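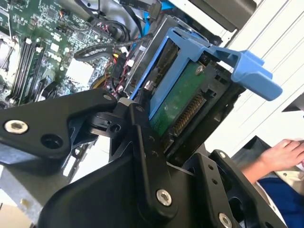
The Night Shift at Fondport

The machine on bench 4 had been sulking since August, or so I liked to say, though a gripper can't sulk any more than a kettle can. It pulled hard drives out of old office computers, one blue caddy after another, and for years it had done so without a murmur. Then it began to pinch a little crooked. I had come over from the Clullstead shop with my own hex keys rolled up in a dish towel — my mother's towel, the one with the faded pears — and I meant to stay until it pinched straight.

You begin with the screws. There are silver ones all along those black fingers, and every one has an opinion. I went over them slowly, a quarter turn here and less than that there, talking to the thing the way you talk to a horse while you're seeing to its feet. Then I had it reach for a caddy at a crawl, with my hand flat on the table and my nose much too close.

Too far left. I loosened the finger again and had another go, and then another, and somewhere in there my tea went cold and the rain started up on the roof.

The Prornard manual, all 316 pages of it, says to set the spread and walk away. I have never managed the walking away part. I like to see blue plastic sitting square between two fingers with the open computer behind it, and I like to look for longer than I need to.

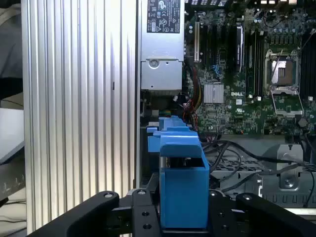 Old Lappalainen, the freight company, had sent us 300 of those towers, and 70 were still stacked by the door, waiting their turn. I thought about all the desks they had lived under, the shoes that had kicked them, the lunches eaten over them. Then I put a drop of oil on the pivot, wiped off most of it with a corner of the pears, and asked the machine, very politely, if it would care to try the next one.

It gave its small hum and reached in, and I pulled up a stool.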